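# Let the toy library keep its shelf

The Illdale branch library wants to close its toy lending shelf in July. The plan is to use the space for two more study desks. I have used the library for most of my adult life, and I think this is a mistake.

The shelf costs $556 a year to run. Most of that goes to cleaning supplies and replacing things that wear out. Last year families made 519 loans from it. I can't think of much else in the town budget that does as well for the money.
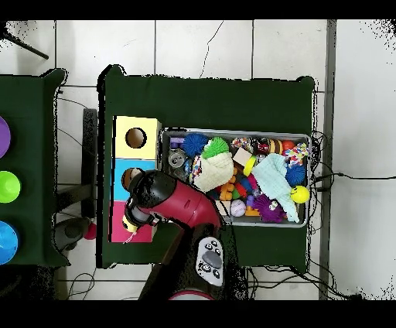
Small children lose interest in toys fast. A family that buys everything new ends up with a closet full of plastic and a child who wants to play with a pot lid. Borrowing fits the way young children play. They get three weeks with something, and then it goes to the next house.

Savita Srivastava, the branch manager, argues that students need quiet places to work after school, and she is right. But the desks by the periodicals sit half empty every afternoon except Friday. Moving the old magazine racks would free up enough floor for both desks. Itziar Nieto raised this at the spring meeting and got no real answer.

The other complaint is hygiene. Toys come back sticky. So do picture books, and we have never talked about getting rid of those. The staff wipe things down at the return desk, and parents can do it again at home.

I would also like the library to charge for lost pieces, which it has stopped doing. A small fee would be fair, and most borrowers I know would pay it without a fuss.

The board takes written comments until the end of the month. Mine is already in.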